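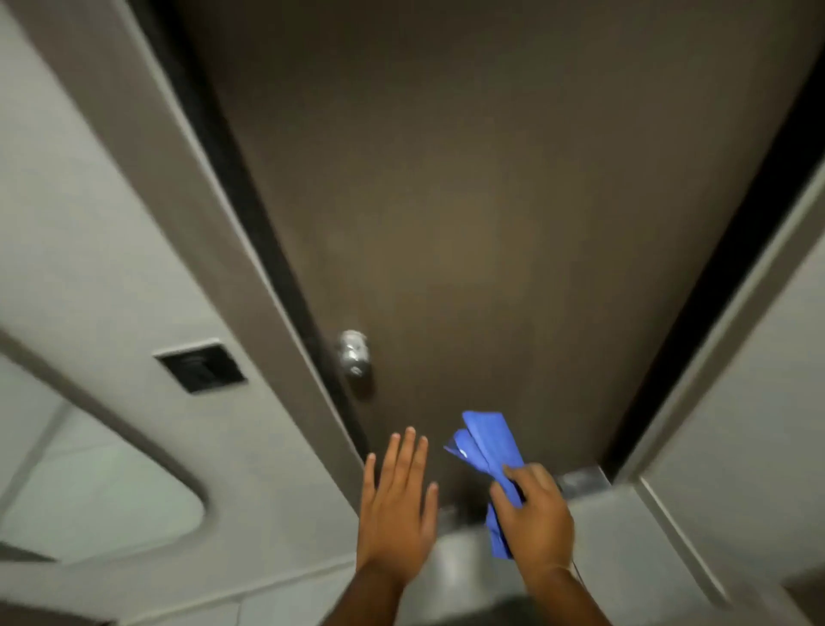 Accueil Formations Projets étudiants Bibliothèque Contact
Rechercher dans les rapports

Rapport de projet de fin d'études
Analyse d'un défaut de maintien d'effort lors de l'essuyage d'une porte par un robot bimanuel

Encadrant : Vlastimil Beneš
Version remise le 21 mars

1. Objet du rapport

Le présent rapport rend compte d'un incident survenu au cours des essais du projet Gilari, consacré au nettoyage de surfaces verticales par un manipulateur à deux bras. Il en expose le déroulement, les causes retenues et les mesures correctives adoptées. Conformément au règlement des projets, l'incident a été déclaré à l'encadrant avant toute remise en marche du système.

Le cahier des charges prévoyait l'essuyage complet d'une porte lisse de couleur sombre, munie d'un bouton rond, au moyen d'un chiffon bleu tenu dans l'organe terminal droit. L'organe terminal gauche devait prendre appui sur le vantail afin d'en limiter le déplacement. Les trajectoires étaient apprises à partir de démonstrations humaines : un opérateur effectue la tâche des deux mains, et les positions des poignets et des doigts sont extraites des enregistrements pris à hauteur de tête.

2. Constitution du jeu de démonstrations

Le groupe a enregistré 136 démonstrations, dont 100 ont été conservées après tri. Les 36 autres ont été écartées pour perte de suivi d'une main, le plus souvent la droite, dont les doigts sont en partie masqués par les plis du tissu.

La consigne donnée aux opérateurs était brève : main gauche ouverte, doigts écartés, du côté du bouton ; chiffon plié dans la main droite. Elle ne précisait ni la pression à exercer ni le moment où la main gauche devait entrer en contact avec la porte. Cette omission figure parmi les causes examinées au paragraphe 5.

3. Description du système

La commande des deux bras est assurée par le module Dutari, développé par la promotion précédente et repris sans modification de structure. Il reçoit une consigne de position pour chaque poignet et une limite d'effort normale à la surface. Cette limite était fixée à 60 N pour le bras droit. Le bras gauche disposait du même paramètre, mais celui-ci n'était pas renseigné dans le fichier de configuration ; la valeur par défaut s'appliquait donc.

Les capteurs d'effort ont été prêtés par la société Tóth. Leur étalonnage a été vérifié avant la campagne et ne présentait pas d'écart notable.

4. Déroulement de l'incident

L'incident s'est produit lors de la seconde série d'essais, pendant l'essuyage de la partie basse du vantail. Le bras droit avait commencé son deuxième passage lorsque le bras gauche, au lieu de se maintenir contre la surface, a poursuivi son avance. La porte, fermée mais non verrouillée, a cédé au niveau du pêne et s'est ouverte brusquement.

Privé d'appui, le bras droit a suivi sa consigne de position dans le vide sur une courte distance. Le chiffon s'est pris entre le vantail et le chambranle, ce qui a provoqué une traction latérale sur les doigts de l'organe terminal. L'arrêt d'urgence a été actionné par l'étudiant de surveillance 900 ms après l'ouverture, selon le journal du superviseur. Aucun arrêt automatique n'a été déclenché dans cet intervalle.

Aucune personne ne se trouvait dans la zone d'évolution. Les dommages matériels se limitent à un doigt faussé et à une éraflure sur le chambranle, remis en peinture depuis.

5. Recherche des causes

Trois essais de reproduction ont été menés à vitesse réduite, le vantail étant retenu par une sangle. Le dépassement d'effort du bras gauche a été observé à chaque fois.

La cause directe est l'absence de limite d'effort propre au bras gauche. La valeur par défaut de Dutari correspond à une tâche de manutention et autorise une poussée nettement supérieure à celle que le pêne peut retenir.

Une cause contributive tient aux données. Dans une part importante des démonstrations, la main gauche reste levée à faible distance de la porte, paume tournée vers celle-ci, sans que l'image permette d'établir s'il y a contact. L'extraction des trajectoires traitait toutes ces postures comme des appuis. Le modèle a ainsi appris une position cible située légèrement derrière la surface réelle, que le bras cherchait à atteindre en augmentant son effort.

Enfin, le superviseur surveillait la perte de contact du seul bras droit, avec un délai de filtrage trop long pour une ouverture rapide.

6. Mesures correctives

Les dispositions suivantes ont été appliquées avant la reprise des essais :

- limite d'effort obligatoire pour chaque bras, avec refus de démarrage si un champ est vide ;
- arrêt des deux bras dès la perte de contact de l'un d'eux ;
- contrôle de l'immobilisation du vantail, inscrit à la fiche de mise en route ;
- nouvelle annotation des démonstrations, avec une classe distincte pour les contacts incertains de la main gauche.

La fiche de mise en route a été transmise à l'atelier Brillbridge, qui utilise le même module sur un autre banc.

7. État à la remise

Les essais ont repris à vitesse réduite et le défaut n'a pas été observé de nouveau. Le groupe ne dispose toutefois d'aucun essai à vitesse nominale avec la configuration corrigée. L'encadrant a demandé que ceux-ci soient précédés du remplacement du doigt faussé, dont la pièce est en commande. La nouvelle annotation n'est pas achevée ; les fichiers déjà traités sont déposés avec le présent rapport.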